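Robot rules, kitchen edition — a rant before work

Got as far as page four of the new house rules last night and fell asleep on the keyboard. So, quickly, before the bus.

Raphaël Marchal wrote the first draft back in January, when Stornel had one arm and one worktop. Fine for then. Now we've got arms in proper kitchens, with knobs and doors and somebody's toast, and the rules still talk about "the work cell" as if there's a fence round it. No fence. There's a bread bin.

What I'd keep. Slow speed whenever a person can reach the arm. Stop button where you can hit it without leaning across the thing. One person in charge per session, name on the sheet, and no swapping halfway because the kettle's boiled.

What I'd bin. The line about "suitable clearance". Suitable to who? Tellareck's sheet gives a number for every appliance and every approach, and you can argue with a number. You can't argue with suitable.

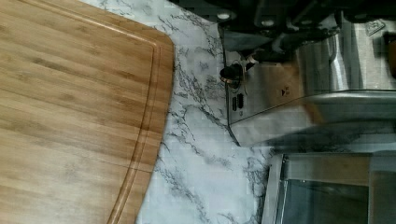

Also steel. Shiny fronts muck about with depth readings, and our rules say nothing at all on it. I want a check before every run — move in slowly, compare what the arm thinks with a tape measure, write it down. Takes a couple of minutes. Nasution did it all through their spring trial and logged 1413 approaches, 456 of them on reflective surfaces, and they publish the misses as well as the hits. More of that please.

Knobs and buttons next. My rule would be: if it can make heat, it's unplugged at the wall untill the test needs it on. Not switched off. Unplugged. Raphaël thinks that's over the top and we had a whole lunch about it. I haven't budged.

And chopping boards — if food's going on it later, the gripper doesn't touch it. Seperate board for robot work, marked on the underside. Keleck do this with coloured tape. Cheap, works, steal it.

The draft is 3520 words now. Could be half that. Nobody reads 3520 words with their coat on.

Comments open till Monday, then it goes to Raphaël whether I've finished page five or not. Bus.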